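3. Materials and Methods

3.1 Packaging and sample preparation

Seed of the onion landrace Skarska was obtained from two growers in the Zevosero valley and pooled before cleaning. The seed was dried to a stable weight on mesh trays, passed through a hand sieve to remove broken seed and chaff, and divided into lots of 300 seeds. Each lot was sealed in a paper envelope. The envelopes were then assigned at random to one of two storage treatments, an unheated shed or an indoor room, and placed in plain paper-based outer packaging without a plastic liner. Plain brown or tan packaging material is still the usual choice among growers in the region (Figure 1).

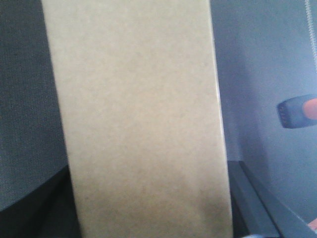
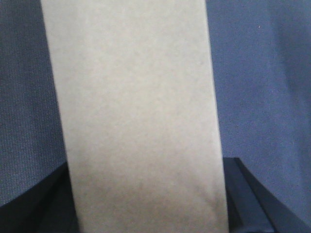
Figure 1. Upright packaging surfaces, beige to grayish-tan, with a matte, faintly mottled paper texture.

The shed was a timber building on the north side of the Wuyts farm. It had a gravel floor and a single door, which was kept closed except during sampling. The indoor room was a former pantry in the farmhouse, with no radiator of its own but sharing a wall with the kitchen. Air temperature and relative humidity were logged hourly at both sites. Loggers were hung at shelf height, away from the outside walls, and were compared against each other in the same room before and after the trial. One shed logger drifted during the second winter and its readings from that period were discarded. Readings from the remaining shed logger were used in their place.

3.2 Germination tests

Germination was tested at the start of storage and every second month after that. At each sampling, 100 seeds were drawn from each lot due for testing and set out on moist filter paper in covered dishes. Dishes were kept in the dark at room temperature and checked daily. A seed was recorded as germinated when the root had broken through the seed coat and was visibly longer than the seed itself. Seeds that had softened or grown mold were removed and recorded as dead. Seeds that stayed firm to the end of the test were cut open, and those with a white, intact embryo were listed as dormant.

We followed the counting rules used in our earlier work on the leek variety Imard, with one change. In that study the test ended when no new seed had germinated for three days. Skarska is slower and less even, and in a pilot run a fair share of healthy seedlings appeared after a gap of that length. We therefore ran all dishes for the same fixed period. The results for the two varieties should not be compared directly for this reason.

3.3 Moisture content

Seed moisture was measured on a separate set of samples by weighing before and after oven drying. Samples were ground first, as whole onion seed loses water unevenly. Each value reported is the mean of two weighings. Where the two differed by more than we thought acceptable, a third sample was dried and the outlying value dropped. This happened with shed samples only, mostly in spring, when outdoor humidity changed quickly from day to day.

3.4 Exclusions and analysis

In total, 102 lots were prepared. Six were lost to mice in the first winter, all from the lower shelf of the shed, and these were left out of the analysis. The shelf was then raised and fitted with wire mesh. The remaining lots were analyzed with storage treatment and time as fixed effects and shelf position as a random effect. Seedlings with stunted or split roots were counted as germinated in the main analysis, and a second analysis was run with them left out. Both are reported in Section 4.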